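제목: Re: [stokura-dev] 클립보드 붙여넣기 처리, 브라우저별 차이 정리 요청
보낸 사람: Evelien Bakker
받는 사람: stokura-dev 메일링 리스트
날짜: 2022년 8월 21일 일요일

Demetrius Lindqvist 님이 쓴 글:

> 안녕하세요.
>
> Stokura 편집기에 표를 붙여넣을 때 서식이 깨진다는 이슈가 계속 올라옵니다. 제가 확인한 것만 적겠습니다.
>
> - Chrome에서는 스프레드시트 표가 그대로 들어옵니다.
> - Firefox에서는 표가 들어오지만 열 너비가 사라집니다.
> - Safari에서는 "붙여넣기" 버튼을 누르면 작은 말풍선이 한 번 더 뜨고, 그걸 누르지 않으면 아무 일도 일어나지 않습니다. 콘솔에는 NotAllowedError가 찍힙니다.
>
> 지금 코드는 버튼을 누르면 `navigator.clipboard.read()`를 부르고, 단축키로 붙여넣으면 `paste` 이벤트를 받습니다. 두 경로가 서로 다른 함수로 가는데, 정리 규칙도 조금씩 다릅니다. 저는 이걸 하나로 합치고 싶습니다. 합치는 게 맞는지, 합친다면 어느 쪽을 기준으로 할지 의견 부탁드립니다.
>
> 그리고 이슈 214번에 붙은 재현 문서를 제 환경에서는 재현하지 못했습니다. 다른 분이 해 보셨으면 합니다.
>
> Demetrius

Demetrius 님, 정리 감사합니다. 답이 길어져서 항목별로 나눕니다.

## 두 경로를 합치는 문제

합치는 데 찬성합니다. 다만 합칠 부분은 데이터를 받은 다음 단계입니다. 받는 단계는 따로 두어야 합니다. `paste` 이벤트의 `clipboardData`는 동기로 읽어야 하고 이벤트 핸들러가 끝나면 내용이 비어 버립니다. 반면 `clipboard.read()`는 프로미스를 돌려주고, 항목마다 `getType()`을 다시 기다려야 합니다. 억지로 한 함수에 넣으면 `paste` 쪽에 `await`가 끼어들어 데이터를 잃습니다. 작년 12월에 Pace 모듈에서 같은 실수를 했고, 그때는 테스트가 모두 통과해서 릴리스 뒤에야 알았습니다.

제안하는 모양은 이렇습니다.

```js
function fromPasteEvent(e) {
 return {
 html: e.clipboardData.getData('text/html'),
 text: e.clipboardData.getData('text/plain'),
 };
}

async function fromClipboardRead() {
 const out = { html: '', text: '' };
 const items = await navigator.clipboard.read();
 for (const item of items) {
 if (item.types.includes('text/html')) {
 out.html = await (await item.getType('text/html')).text();
 }
 if (item.types.includes('text/plain')) {
 out.text = await (await item.getType('text/plain')).text();
 }
 }
 return out;
}
```

둘 다 같은 객체를 돌려주고, 그다음은 `insertContent(data)` 하나로 갑니다. 정리 규칙은 전부 이 함수 안으로 옮깁니다. 기준은 `paste` 쪽 규칙으로 하는 것이 좋겠습니다. 사용자 대부분이 단축키를 쓰고, 그동안 버그도 그쪽에서 더 많이 고쳤습니다. 버튼 쪽에만 있는 빈 `span` 제거 규칙은 가져오겠습니다.

## Safari 말풍선

Safari에서 뜨는 작은 말풍선은 브라우저가 그리는 것이라 우리 쪽에서 없앨 수 없습니다. 다른 출처에서 복사한 내용을 스크립트로 읽으려 할 때 사용자에게 확인을 받는 절차입니다. 사용자가 다른 곳을 누르면 프로미스가 거부되고 NotAllowedError가 납니다. 지금은 이 오류를 잡지 않아서 버튼이 계속 눌린 상태로 남아 있습니다. `catch`에서 버튼 상태를 되돌리고, 상태 표시줄에 "단축키로 붙여넣어 주세요"를 띄우면 됩니다.

한 가지 더 있습니다. 지금 코드는 버튼을 누른 뒤 설정을 서버에서 한 번 받아 오고 나서 `read()`를 부릅니다. 이러면 사용자 동작과의 연결이 끊겨 말풍선도 없이 바로 거부될 수 있습니다. 설정은 편집기가 열릴 때 미리 받아 두어야 합니다. `editor/init.js`로 옮기는 패치를 따로 올리겠습니다.

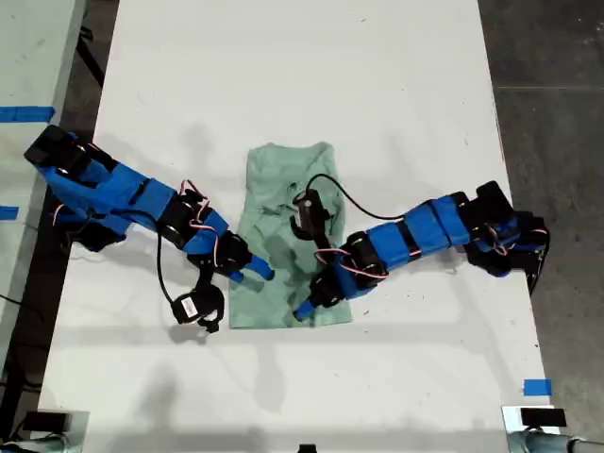 Firefox에서 붙여넣기 버튼을 아예 숨겨야 하나요?

기능이 없을 때만 숨기면 됩니다. 브라우저 이름은 보지 말고 `navigator.clipboard`와 `navigator.clipboard.read`가 있는지만 검사해 주세요. 지금 Firefox는 일반 웹 페이지에 `read()`를 열어 두지 않았으니 이 검사에서 걸러지고, 나중에 열리면 버튼이 저절로 나타납니다. 단축키 경로는 그대로 동작합니다. 보안 컨텍스트가 아닌 주소에서는 `navigator.clipboard` 자체가 없으므로 사내 테스트 서버를 http로 여는 분들에게도 버튼이 안 보일 겁니다. 버그로 등록하지 말아 주세요.

## 열 너비

열 너비가 사라지는 문제는 브라우저 탓이 아닐 가능성이 큽니다. 정리 함수가 `style` 속성을 전부 지우고 `width` 속성만 남깁니다. 복사한 HTML에 너비가 `col` 요소의 `width` 속성으로 들어 있으면 살아남고, `style`로 들어 있으면 지워집니다. Demetrius 님이 두 브라우저에서 같은 프로그램으로 복사하셨는지 알려 주세요. 어느 쪽이든 `col`과 `td`의 `style`에서 `width` 값만 읽어 속성으로 옮긴 뒤 나머지를 지우면 됩니다. 단위가 `px`나 `pt`가 아닌 값은 버리겠습니다.

## 이슈 214

제 환경에서는 재현됩니다. 재현 문서의 표는 42행이고, 병합된 셀이 6개 있습니다. 중요한 것은 행 수가 아니라 병합된 셀의 위치입니다. 첫 행에 `rowspan`이 있으면 열 개수를 잘못 세고, 그 뒤 행이 한 칸씩 밀립니다. Demetrius 님이 쓰시는 개발 브랜치에는 열 계산 수정이 이미 들어가 있어서 안 보였을 것 같습니다. 릴리스 브랜치에서 다시 해 보시면 나올 겁니다.

수정은 커밋 하나라서 릴리스 브랜치로 그대로 가져올 수 있습니다. 충돌은 `table-grid.js` 한 파일에서만 났고 import 순서 문제였습니다.

## 테스트

클립보드 테스트를 자동화하려면 권한 처리가 필요합니다. Grarorico 러너에서 Chromium은 컨텍스트를 만들 때 `clipboard-read` 권한을 주면 됩니다. WebKit 쪽은 같은 방법이 통하지 않아서, `read()`를 가짜 함수로 바꾼 뒤 그다음 단계만 검사하고 있습니다. 말풍선 동작은 릴리스 전에 손으로 확인해야 합니다. 체크리스트에 항목을 추가해 두었습니다.

Plindton 플러그인이 예전 `handleButtonPaste`를 직접 부르고 있다는 점도 적어 둡니다. 이름을 바로 없애면 그쪽이 깨지므로, 다음 릴리스까지는 경고만 찍고 새 함수로 넘기는 껍데기를 남기겠습니다. 플러그인 쪽 변경 요청은 1677번입니다. 그쪽 관리자분이 이 리스트에 계시면 한번 봐 주세요.

이미지 붙여넣기는 이번 범위에서 빼고 싶습니다. `image/png`만 읽는 건 어렵지 않은데 업로드 실패 처리가 아직 없습니다.

패치는 받는 단계 분리, 오류 처리, 열 너비 순서로 나누어 보내겠습니다. 첫 번째 패치는 동작이 바뀌지 않으니 먼저 검토해 주시면 나머지를 그 위에 올리겠습니다.

Evelien Bakker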